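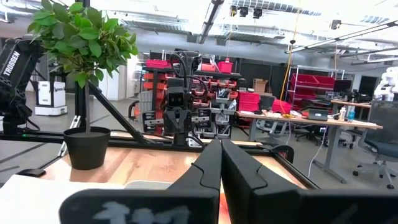 About > Who we are > Premov

Print this page | E-mail this page

Search Premov Enter keyword

Premov is all about tidying up! Tia Bellamy and Mervyn Blackburn started us off with one table and a great many things that had no home, and we still love that moment when a muddle goes into a tray and stays there.
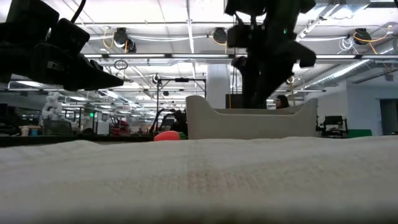

The cream bin at the far side of the cloth

We like a pale cloth on the table, as small bits show up so well on it, and a shallow bin within easy reach.

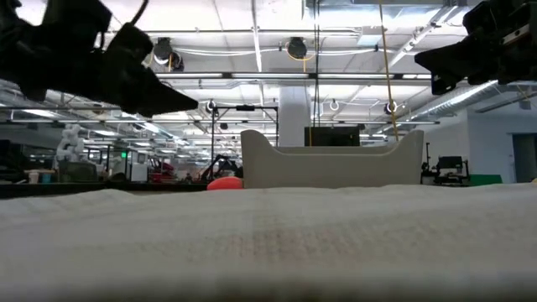 Kelly Ackroyd looks after the parts bins (about 800 of them now, mostly labelled) and is always glad to talk storage. Do drop in any morning in May!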